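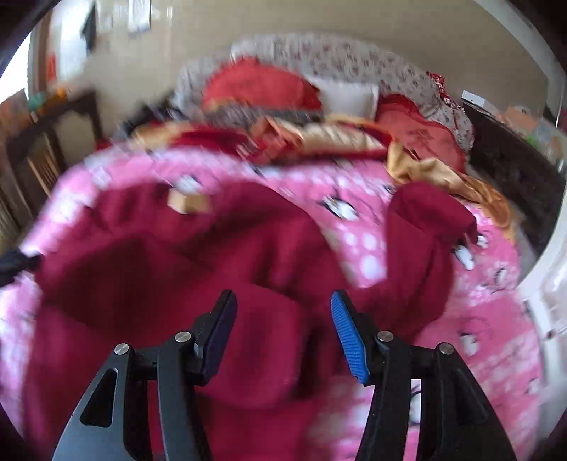 Hedgerow Shrubs and Their Fruits: Notes for Session 4

Trasurar Field Studies, Drirkton
December 2022

Hazel

Hazel is a deciduous shrub or small tree, usually with several stems rising from the base. Left alone it will reach 12 m, but most hedgerow plants are kept well below that by cutting. The bark is smooth, grey-brown and a little shiny, and on older stems it peels in thin horizontal strips. Young twigs carry stiff reddish hairs, which can be felt more easily than seen.

Leaves are alternate, rounded, 6 – 12 cm long, with a double-toothed margin and a short abrupt point. The base is often heart-shaped. Both surfaces are softly hairy. Buds are blunt, green and egg-shaped, and the male catkins are already present beside them in winter, short and tightly closed. They lengthen and shed pollen from January to March. The female flowers are on the same plant and look like ordinary buds with a tuft of red styles at the tip. They are easily missed.

Nuts ripen in September and October, singly or in clusters of up to four, each held in a ragged leafy cup.

Hawthorn

Two species are found in the study area. Common hawthorn has leaves cut more than halfway to the midrib, a single style in the flower and one stone in the fruit. Midland hawthorn has shallower lobes, usually two styles and usually two stones. Hybrids occur wherever the two grow together and may have flowers of both sorts on one branch. Do not try to force a name on these. Write "hawthorn, intermediate" on the sheet.

Both species have thorns on the side shoots and flat-topped clusters of white flowers in May. The fruits (haws) are dark red when ripe and stay on the plant into winter unless taken by thrushes.

Blackthorn

Blackthorn suckers freely and forms dense thickets. Bark is very dark. The thorns are side shoots with sharpened tips and may carry buds along their length, a useful winter feature. Flowers are white and open in March and April before the leaves. Leaves are narrow-oval, 2 – 4 cm long, dull above and finely toothed. The fruit is a sloe, round, blue-black with a pale bloom, and very sour.

Blackthorn can be confused with cherry plum in flower. Cherry plum comes out earlier, has green, glossy young twigs and has few thorns or none.

Spindle

Spindle is less common than the three above and prefers lime-rich soil. Young twigs are green and become four-angled in their second year. Leaves are opposite, and so are the buds. The flowers are small, greenish and have four petals. The fruit is a pink four-lobed capsule that splits to show orange-coated seeds. All parts are poisonous.

The Joson Lane hedge

The hedge on Joson Lane was surveyed by last year's group in August. It was divided into 40 lengths of 30 m, and woody species were recorded on the north side only. Hazel was present in 32 lengths and spindle in 9. Blackthorn was patchy and had suckered into the verge at the lower end. The hedge at Sorensen was not completed and should be treated as a separate site.

Remember that a count of species is at best a rough guide to the age of a hedge. Some hedges were planted with mixed stock from the start, and soil has a strong effect on which species come in later. Use old maps alongside the count.

Before the next session

Collect one bare twig of each of hazel, hawthorn and blackthorn, 15 – 20 cm long, with the terminal bud intact. Take them from plants where you have permission to cut. For each twig note:

- bud arrangement (alternate or opposite)
- bud colour and shape
- presence or absence of hairs
- thorns, and whether these bear buds

Spindle need not be collected. Twigs will be provided. Keep the material in a sealed bag somewhere cool, and label it with the site and grid reference. A hand lens of ×10 is enough for everything in this session.

Print this page | E-mail this page

Related handouts
Session 3: Bark, Buds and Leaf Scars
Session 5: Climbers and Scramblers
Using a Dichotomous Key
Recording Sheet for Hedgerow Lengths

This site uses cookies to remember your settings. By continuing to use the site you agree to this.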